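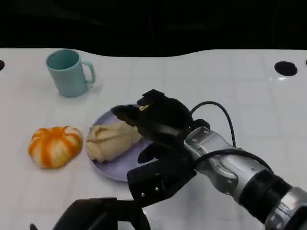
Vositier Two-Arm Table Kit — Gallery

The Vositier is a two-arm bench kit sold by Corell for labs, test kitchens and small product teams that want to try out handling jobs before paying for a full cell. It comes as a pair of arms, a pair of black multi-fingered hands, a camera for each wrist and a controller that fits under the bench. We have had one on loan at Atberg and have been running it on tabletop work with soft goods and ordinary tableware.

Orestis Mavromatis did the setup and most of the running. Unpacking to first motion took him 4 hours, including the time to find a missing power lead that was packed with the manuals. The base plates bolt down on a standard hole pattern. You need a bench at least 92 centimeters deep if you want both arms to reach the middle without crossing elbows, and Corell should put that on the order page.

The pictures on this page show the hands at work on a white tabletop. Click any of them for the large version.

Close work, seen from the wrist. The hand on the right has hold of something soft and beige, and the rim of a pale lavender dish shows behind the nearer hand.

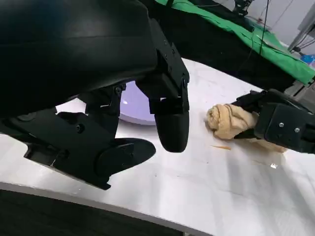 Soft items are the main reason people ask us about this kit, so most of our time went there. The fingers close on a force limit that you set per task. The default limit is too high for anything that dents. Orestis brought it down in small steps until the marks stopped, then saved that setting under a new name. The software, called Tan, keeps as many saved settings as you like and lets you copy them from one hand to the other.

Tan is easy to learn. You move the arms through the job by hand, it records the path, and you trim the recording on a timeline. What it doesn't do well is undo. Delete a step by mistake and you have to reload the last saved version, so save often.

The fingertip covers are sold in packs of 16 and are the one part you will buy again. We ran about 600 grasps before changing any of them. They come off with a small screwdriver and the job can be done with the hand still on the arm. A few notes on the rest of the hardware:

Noise: low enough to hold a conversation next to it.
Cables: the supplied hand cables are long and want clipping down before you start.
Cleaning: wipe the hands with a barely damp cloth. They are not rated for washdown.
Spares: Corell sent ours in February, and the box had everything on the list.

A folded, twisted piece is one of the harder shapes to pick up, with no flat side to hold. The tan one on the table has a black gripper to either side of it. 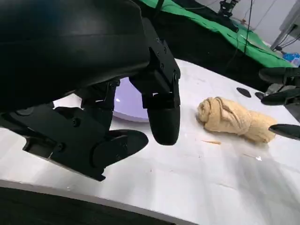 Can the kit be used with real food?

For testing, yes, but anything the hands have touched should be thrown out afterward. The standard fingertip covers are not food grade, and Corell does not offer a food-grade set for this model at present.

Price and ordering

The kit is sold as a set only. Corell will not split it into a single arm and hand — we asked — though a second pair of hands can be added to an order. Training is a half day at your site and is charged separately.

Our loan unit can be seen running at Atberg on Saturday mornings. Bring your own samples if they fit on a dinner plate, and send a note to Orestis Mavromatis first so that he can clear the bench.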